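External hard drive keeps disconnecting from laptop

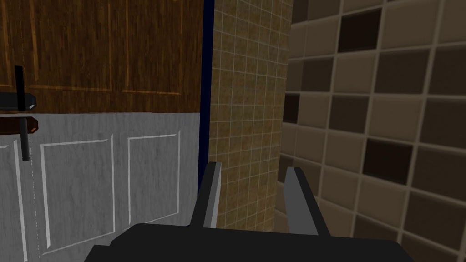

I have a Stomon portable drive, plugged into the left USB port on an Erano laptop. It drops out after 20 minutes or so when I copy large folders. Small files are fine. Tried two cables. Is the drive dying?
Jirayu Phromma

2 answers

Check power management first. In Device Manager open each USB Root Hub, go to the Power Management tab and untick the box that lets the computer turn it off. Then run the copy again with the charger plugged in. If it still drops, try a powered hub - mine is a Hladun, 36 watts, and I moved 3000 photos through it in one go. Back up what you need before any more testing.

Had one do the same. Got a new one in December, no problems now.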